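The Drawer Audit

Every January the Skerimby newsletter asks me for something improving, and every January I write about whatever I have failed to do over the holidays. This year it is the mending. And the sorting. And the small matter of 47 single gloves, which I counted because my sister bet me it was under 30 and I have my pride.

The gloves live in a drawer in the hall. They have lived there through two moves and one marriage. The theory behind keeping a single glove is that the other one will come home someday, a little muddy and full of stories. I have been operating on this theory since college. In that time exactly one glove has returned, and by then I had given its partner to a snowman.

So I decided to do things properly. I borrowed a book from the library on living with less, which was 176 pages long and could have used some of its own advice. The author recommends taking everything you own in a given category, piling it on the bed, and waiting to feel something. I piled up my scarves and felt tired. I lay down next to them. It was a pleasant afternoon, and at the end of it I owned the same number of scarves.

The book's next idea was the maybe box. You put in whatever you can't decide about, you tape it shut, you write a month on the lid, and if you haven't gone looking for anything by then, out it goes unopened. I had my maybe box packed by lunch. By dinner I had opened it four times, once for the scissors and three times to check on a fondue set I have never used and apparently can't be parted from overnight.

Zinhle Lekota, who runs the swap table at Irden Hall, takes a firmer line. She told me that people bring her things in three stages. First comes the stuff that was never any good, handed over with great ceremony. Then nothing for a year. Then, after a birthday with a zero in it, the good stuff, all at once, in the wrong bags, often with the car still running outside. She can tell which stage you're in from how you carry the bag. I was carrying mine like a casserole. "Stage one," she said, and pointed me to the far end.
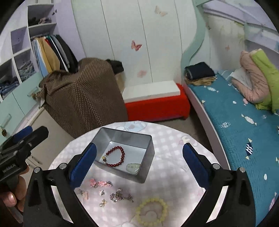

HOME & HABITS

The category that beats everybody is jewelry, and I say that as a person who mostly wears a watch. It takes up no room, so there's never a good excuse to deal with it. Nobody's closet door has been forced open by earrings. But try sorting it and you lose a whole evening, because every piece comes attached to somebody. An aunt. A school fair. A boyfriend whose taste ran to dolphins.

My own method, arrived at after a lot of tea, is to get everything out of its various dishes and pockets and onto a tablecloth, where it can't roll. Anything you'd wear this month goes in a box. Anything broken goes in an envelope marked "fix," and you have to write the name of the person who will be doing the fixing. (You may not write your own name. I have three envelopes from earlier years with my own name on them and they are all still sealed.) What's left over is the sentimental pile, and the sentimental pile wins. Let it. It weighs less than a paperback.

I should admit here that I spent money in the middle of all this, as you do. Acharya, the housewares shop by the post office, had drawer dividers in the window, and I went in for one set and came out 80 dollars lighter with dividers for drawers I don't have. They are very nice dividers. They are in the maybe box.

The other purchase was a Brustport, a sort of hanging organizer with clear pockets that goes over the back of a door. I put it on the bathroom door, loaded it, and discovered that the door would no longer close. For two weeks my household conducted its private business behind a door with a hand's width of daylight down the side, and sang loudly. It's on the closet now, holding gloves, one to a pocket – the lucky ones, anyway.

As for results, I took two bags to Irden Hall and came home with one, plus a lamp. Zinhle says this counts as progress in her ledger, and that the swap table moved 135 items last month, several of them back to the person who had brought them in. She no longer points this out at the table. It upsets people, and they nearly always seem so pleased to have found another one.

The next swap is at the end of the month, doors at ten, with coffee in the side room if the urn has been found. Please don't bring encyclopedias. Single gloves can be left with me.

14 comments
Shared 22 times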